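Potato storage costs on two farms — project report
Agriculture, year 2. Handed in 23rd December

Question was simple. Does it pay a mid-size grower to store potatoes past fall, or sell straight off the field? Two farms compared, Tulgate and Evumcombe. Both grow for the same packer, Birhane, so the grading rules are the same.

Tulgate — old shed, box storage, fans run by hand. Evumcombe — newer building, bulk piles, fans on a timer. Both started filling in September. I visited each farm twice and copied numbers out of the store books. Some pages at Tulgate were hard to read, left those out.

Main results
Loss in store at Tulgate was 6 percent by weight, mostly shrink, some soft rot near the door. Evumcombe lost 5 percent. Smaller gap than I expected, given the age of teh shed.

Power is where they split. Evumcombe paid $3,000 more over the season, nearly all of it fans and cooling. Tulgate spends more on labor instead, moving boxes and checking them. I tried to put a price on the family's own hours and probaly set it too low.

Sprouting was worse at Tulgate in the late boxes. The packer docked two loads.

Break-even
With the Trendoleck price sheet, storage paid for itself after 46 days at Tulgate. Evumcombe took longer if the building loan is counted, less if it isn't. Table in appendix, loan on its own line.

Problems
Only one season. Different varieties on the two farms, should have matched them. No humidity record for Tulgate at all. Moisture samples taken from the top of the pile only — the bottom could be quite different.

Next time: same variety, loggers in both stores from day one, and weigh the culls separately.

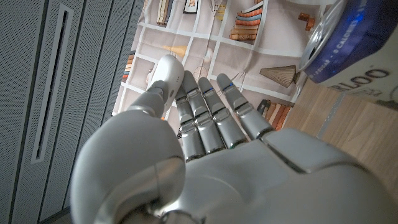
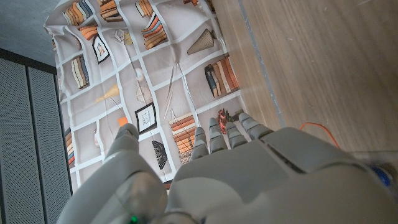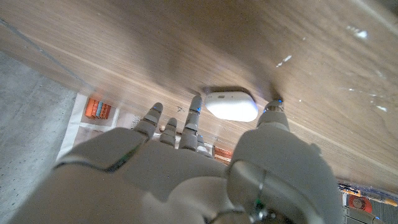
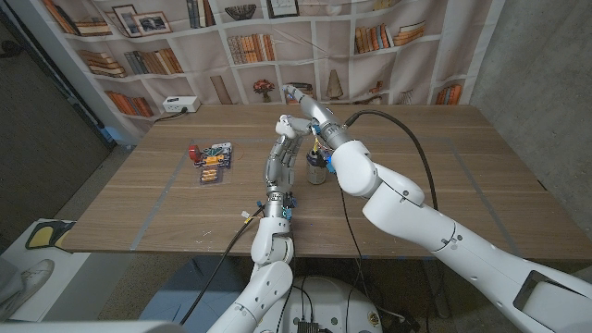 Robotic hands, four views. Last one shows both arms at the table.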